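Masilela Community Help
Home > Workshop and Learning Spaces > Tables and Surfaces

Flat board on a perforated work table for small block activities: movement, finish and storage

Posted by Rarka Learning Room
Sunday, May 29, 2022

Our learning room has recently taken over a blue work table with a perforated top. The holes are evenly spaced over the whole surface. The table is sturdy and at a convenient height, and we would like to keep it in service. Its intended use in our program is for sorting and arranging small toy blocks: triangular prisms, heart shapes and other simple solids in plain colors.

The perforated surface is not well suited to this activity. Small blocks do not slide evenly over the holes, and a block with a narrow base will tilt if one corner settles over an opening. For this reason we have placed a light-colored wooden board flat on the table and carry out the block activities on top of it. The board came from a shelving unit that was taken apart in April, and it is held only by black bolt heads set in the table along its front edge.

We would be grateful for guidance on the following matters.

First, the board moves when blocks are pushed across it with any force. The movement is slight, but over the course of a session the board turns by a noticeable amount and must be set straight again. We would prefer not to drill into the table, and we would also prefer not to drill through the board if another method is available.

Second, the board has no finish that we can identify. The grain is attractive and there is one small dark knot in the lower half, a little to the right of center. Is the knot likely to cause difficulty, and should the board be sealed before it receives regular use?

Third, our staff have different opinions as to whether the blocks should be kept on the board between sessions. At present they remain there.

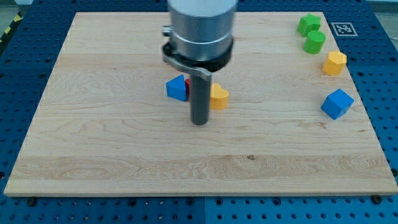

The sorting activity begins with the blocks in a group, from which they are moved one at a time to a row along one side. Blocks are pushed more often than they are lifted. This is the reason a smooth, level surface matters to us, and also the reason that a raised rim around the board would not be welcome.

We have considered a large cutting mat as an alternative. The one we tested had a printed grid, and participants tended to place the blocks on the lines instead of attending to the shapes. Plain wood has served better in this respect. We have also considered replacing the table, but the budget for the current year does not allow it.

Any advice from other rooms with similar tables would be appreciated.

Jodix Furniture Desk
Member, Tables and Surfaces section

The arrangement described is a sound one, and it should not be necessary to drill into either the table or the board.

Movement of the board. The simplest remedy is a non-slip liner of the kind sold for kitchen drawers. Cut the liner slightly smaller than the board on all sides so that no edge shows. Choose a liner with a closed surface. The open mesh type may be used on a solid table, but on a perforated one it has less contact and grips less well. Wipe the top of the table and the underside of the board with a damp cloth and let both dry fully before putting the liner in place. Dust is the usual cause when a liner that held well at first begins to slip.

If the liner alone does not hold the board, the holes in the table may be used to advantage. Measure the diameter of a hole and obtain wooden dowel of the nearest size that fits snugly by hand. Cut short pegs and insert them through the table against the outside edges of the board, 2 pegs to each long edge and one to each short edge. The tops of the pegs should stand lower than the upper face of the board. Pegs that rise above it will catch sleeves and will interfere with blocks near the edge. Round the tops lightly with sandpaper.

The pegs will meet the board exactly only if its dimensions happen to agree with the spacing of the holes. Where a gap remains, a strip of felt with an adhesive back may be applied to the edge of the board. Please do not force a peg in at an angle. It will loosen, and it may mark the paint on the table.

Should any participant be young enough to place small objects in the mouth, the pegs should be left out and the liner used alone. The same caution applies to the blocks themselves.

The knot. Run a fingertip across it, and then press on it firmly with the thumb. If it is level with the surrounding wood and does not move, no treatment is needed. If there is a raised lip, sand it with fine paper in the direction of the grain. If the knot moves under pressure, fill around it with clear wood glue, allow the glue to cure overnight, and sand the area level. A loose knot should not be left as it is, and it should not be covered with tape.

Finish. We recommend sealing the board. Unfinished pale wood takes up oil from the hands and will turn gray in the areas of heaviest use. A water-based clear finish in satin is suitable. Sand the whole board, remove the dust, apply a thin coat, sand again very lightly once it is dry, and apply a second thin coat. Treat the underside and all edges in the same manner. A board finished on one face only will take up moisture unevenly and may begin to cup, and a cupped board will rock on the table no matter which liner is used.

Allow the full curing time stated on the container before returning blocks to the board. A finish that feels dry may still be soft enough to hold an impression or to take color from a painted block. Gloss finishes are best avoided. They reflect overhead lighting, and blocks slide on them more freely than is desirable.

Nelorix Study Hall
Member

We used a board on a table of this kind for two years. We did not seal it and it was satisfactory. It did become darker in the middle.

To stop it from moving we used four rubber furniture feet under the corners. This worked but raised the board slightly, and it sounded hollow when a block was dropped on it. Some visitors remarked on the noise. The liner mentioned in the previous reply is probably better.

We have no experience with knots.

Masilela Resource Room
Member, Learning Spaces section

The replies above deal adequately with the board. The following remarks concern the third matter raised, namely whether the blocks should remain out between sessions.

It is our practice to clear the surface at the end of each day. Blocks left standing on a board collect dust on their upper faces, and the dust is then rubbed into the finish during the next session. Painted blocks left in one position near a window may also fade on one side. We store ours in a shallow lidded tray on the shelf directly beneath the table. The tray is lined with felt and holds 35 blocks in a single layer, which allows a missing piece to be noticed at once. A deep bin is less satisfactory. The smaller shapes sink to the bottom, and participants empty the entire bin to reach them.

Where the same arrangement must be continued the following day, we cover the board with a clean cotton cloth and leave the blocks in place. This is permitted for one night only.

With respect to cleaning, wipe the blocks individually with a cloth that has been dampened and wrung out. Do not soak wooden blocks. Triangular pieces deserve particular attention, as their edges wear first, and a worn edge will shed paint onto a pale board. Marks of this kind can generally be removed from a sealed surface with a soft white eraser. On unsealed wood they require sanding.

We would also suggest marking the underside of the board with the name of the room and an arrow pointing to the front of the table. Our own board was turned end for end several times during cleaning, and the felt strips no longer met the pegs.

Rarka Learning Room
Original poster

We thank all members for their replies. The knot has been tested as described and is firm and level. We have obtained a closed-surface liner and will use it for a trial period before deciding on pegs. The board will be sanded and sealed on both faces during the next week in which the room is closed.

A lidded tray has been requested. Until it arrives, the blocks will be covered overnight with a cloth.

This topic is marked as resolved. Members with further experience of perforated tables may continue to post.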